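The Last Ferry to Tevholm

Declan Hoani had 7 minutes and one shoe.

The other shoe was under something. Everything was under something. He'd been packing since four and the bag was still mostly air, because he kept stopping to read his uncle's letters.

Dear Declan. Come before the ice. Bring tea.

That was the first one. May. He hadn't gone.

The second had a number in it – 3,282, underlined twice, no explanation. Tane Sheehan wrote like that. You got a figure or a bird or the name of a dog and you were supposed to know. Declan thought it might be steps. From the dock at Tevholm up to the house, maybe. The old man would of counted them.

The third letter wasn't from Tane. It was from the neighbor. Short. He's 88 and he won't let us light the stove, he says you're doing it.

Shoe. Behind the door. Good.

Tea, two boxes. Matches. The radio, no, leave the radio. He ran through Rernurthorpe in his head, the whole way down, past the bakery, left at the chapel, the long hill where your knees went. Nearly a mile. He could do it in seven if nobody stopped him to talk about the weather.

Coat. It would be cold on the water. It was always cold on the water.

The green puffer, on the pink blanket.
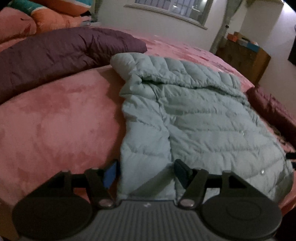
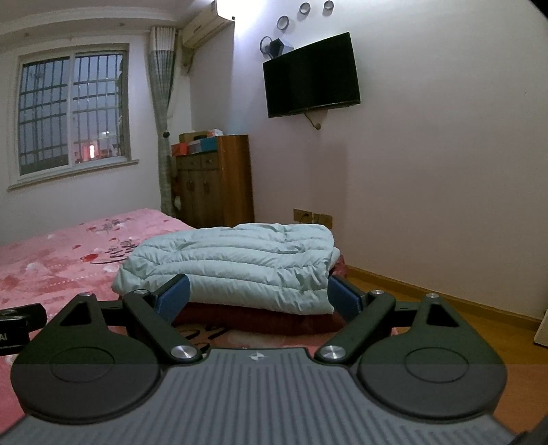
He got one arm in on the stairs and the other at the gate. The horn went, down in the harbor, long and flat. First horn. There were always two.

He ran. Bag banging on his hip, tea rattling, the letters shoved down his shirt where they scratched. Somebody called his name outside the bakery and he put a hand up and didnt turn.

Left at the chapel. The hill.

Halfway down he could see the deck lights, and a man bent over the rope, taking his time with it.

"Wait," Declan yelled. "Wait – I've got his tea!"

The man straightened up and looked at the hill, and kept hold of the rope.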